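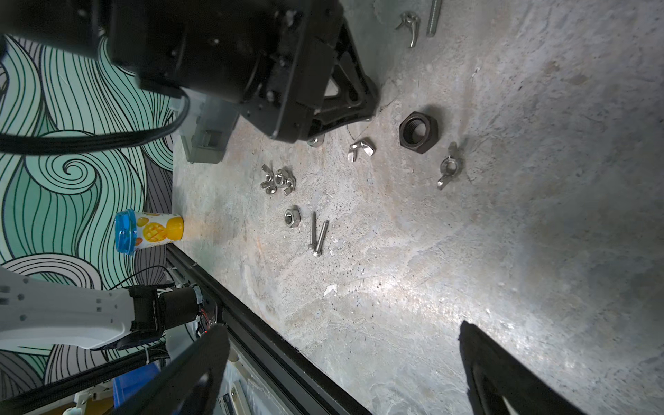 Black gripper and looping cable by the wave-pattern wall

Ticket 182: night premium missing from Tiltico payslips
Status: open, awaiting check by Nadum
Site: Drekisdale

Good news first – we've found the missing money! Everyone on the late shift in February was paid the plain rate after 10 pm, when our wage agreement gives them a night premium. It affects 34 payslips. The hours are all there and the gross adds up, but the premium line is simply blank.

Tried so far:
Re-ran the February pay file. Same result.
Moved one test worker to the day pattern and back again. The premium came back, which cheered me up no end!
Compared the shift codes. The late shift lost its "night" tag when we switched the payslips to the Moldovan language version.

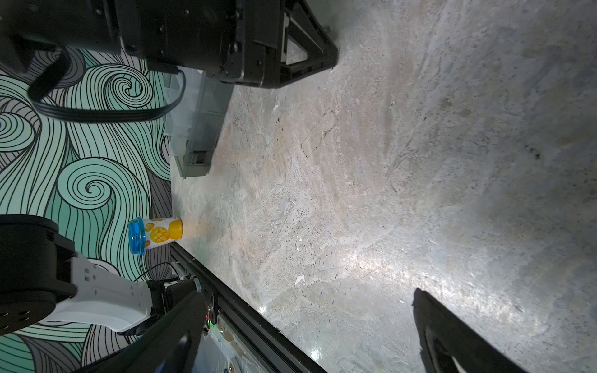

So the tag seems to be tied to the wording of the shift name, and once the name is translated the rule can't find it. I put the English name back for the test group and 95 premium hours appeared straight away. Lovely to see! I haven't touched the live file – overtime is worked out from the same tag and I don't want to pay anybody twice.

Could you tell me whether the back pay should go through as a correction to February or as a separate line next month?
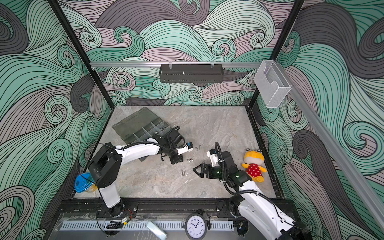

Nadum replied at 15:40: Please use a correction to February, so the premium counts towards holiday pay for the right period. We've linked the rule to the shift number on your test copy. Run it again and send us the totals before you change the live file.

Running it now, totals to follow!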